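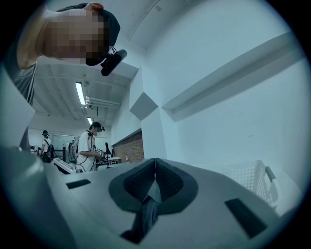 Sunday session, robotics club, Evstead. Cap cameras on, grippers out.

Every spring somebody's parent asks me when the kids are going to build a robot. Fair question. My answer this year is that they're doing something better, and I know how that sounds.

What they do is chores. Gripper in hand, camera on the cap, pick the thing up, put the thing down, again. Our target is 100 clean recordings per student before the semester ends. Su-bin Choo has 138 and is insufferable about it.

Heikki Jääskeläinen, who coaches over at Cenberg, thinks I've turned a club into a data entry job. We argued about it in a parking lot for way too long. His kids build a machine, drive it at a match, get a trophy or cry. Great fun, I did it myself for 5 years. But ask them why the arm missed and you get a shrug, then a bigger motor.

Ask mine. Liam Kettle threw out a whole afternoon of his own work becuase he noticed he always came at things from the left, and a model trained on that would too. Sixteen years old. Took me until grad school to think like that.

Is it boring? Yes, a lot of it. Sore wrists, cables everywhere, the cap gets hot. We lost 2 kids in the first month and I don't blame them – I should have told them up front what they were signing up for. That one's on me.

Still. The robots these kids will work with are going to learn from people doing ordinary stuff with their hands. Somebody decides what counts as a good demonstration and what goes in the trash. I want my students to have been that somebody, at least for a semester, and to have opinons about it.

So no, no trophy this year. Heikki can have it. Parents' night is in December, come try a gripper, wear sleeves you can push up.

Young-sook Wi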